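Housekeeping and Laundry Operations
Unit 7: Linen Stock and Par Levels
Instructor: Hường Đào

Par is the amount of linen needed to dress every bed once. One par for a double room at the Hosa is 2 sheets, a duvet, a duvet cover and the pillowcases. Most hotels keep more than one par, as one set is on the bed, one is in the wash and one is on the shelf.
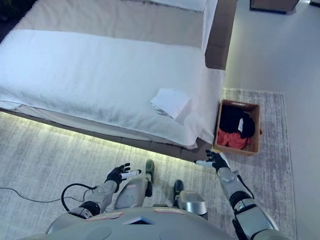 Fig. 1. White blanket over the lower part of the bed, folded cloth on top.

Blankets and duvets are counted apart from sheets. They are washed less often and take up more drum space, so a laundry that mixes them into the sheet count will order wrong.

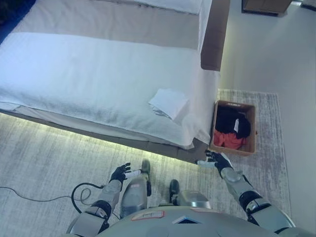 Fig. 2. Bed with light strip along the base.

Linen life is measured in washes. For the exercise, take 200 washes per sheet. Divide by washes per month to get the replacement date. A stained sheet leaves the count early — write it off the same day.

Losses come from three places: damage, theft and bad counting. The last is the largest in most student audits.

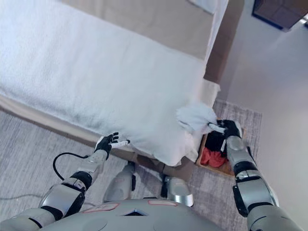

Count on a day when no delivery is due. Start with the shelves, then carts, then rooms, then the laundry. Two people count and one writes. Khôi Hà's sheet from the October audit is a good model for layout.

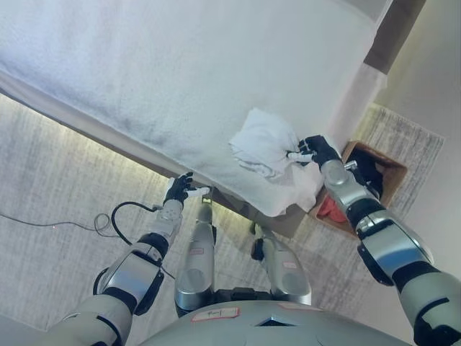
Fig. 3. White duvet, with a crumpled cloth held near the corner of the bed.

Homework: the Pradow has 3000 sheets on its books. Read the Manríquez handout on write-offs and list what you would need to know before placing an order. Hand it in to Vinh Quan.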